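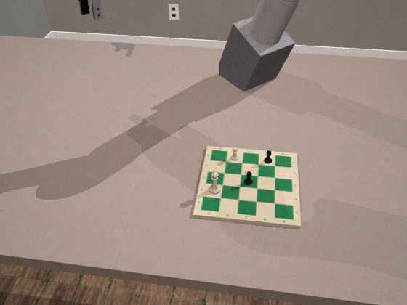 How far apart should cue numbers be in a lighting file for a school play?

Leave gaps of five for the first draft, and use point cues only after tech week has started.

I have been asked this a few times since I took over lighting at Pametstead, so I am writing down what we do now. The show in November is a two-act drama with one set, one exterior scene and a blackout that the script calls for in three separate places. The hall seats 400 and the rig has 28 fixtures, most of them older Buvik profiles plus a row of LED washes on the back bar. The console is a Szabo that the school bought used. It holds more cues than any student production will need, so memory is not the limit. The limit is the student calling the show.

Our old practice was to number from 1 upward with no gaps. By the first dress rehearsal the file had cues such as 14.3 and 14.35, and the caller had to say them out loud over headset. "Fourteen point three five" takes longer to say than some of the fades take to run. Two cues were missed in act one for that reason alone.

The current method is as follows. Act one starts at 100 and act two starts at 300. Preshow, house and curtain call looks live below 100. Every new cue goes up by five, so the first few are 100, 105, 110. If the director adds something between 105 and 110, it becomes 107, and there is still room on both sides. Point cues are kept for follow-ons that fire by themselves, which means the caller never has to speak one.

Sound gets letters. I know that some houses number both departments from the same list. With student operators I want no chance of the sound desk reacting to a lighting number. We skip I and O because on paper they look like one and zero.

Slamet Mangundap stage managed at Drarnholm before he came to us, and he renumbers the whole file after the last tech rehearsal. His reason is that a clean list is easier to call. I disagree. By then the numbers are in the prompt book, on the spot sheets and in the operator's head, and changing all three the night before opening creates more errors than it removes. We tried it once on a one-act and spent the following morning finding pages that still had the old numbers.

Fade times are a separate matter, but a short note. Write the time beside each cue in the prompt book, even though the console already has it. The caller needs to know whether a cue takes two seconds or twelve, as it affects when to give the next standby. Standbys go in pencil, half a page ahead – less if the dialogue is slow.

Back up the file at the end of each session, under a new name. Luuk Van Leeuwen set up our naming and I have kept it: show, date, initials. Do not overwrite yesterday's file. The Szabo asks for confirmation before it does so, and everyone presses OK without reading it.

Still open: whether the exterior scene needs its own block of numbers. The director wants to move it earlier, and I have left 200 to 250 free until that is settled.

Posted 10/15/23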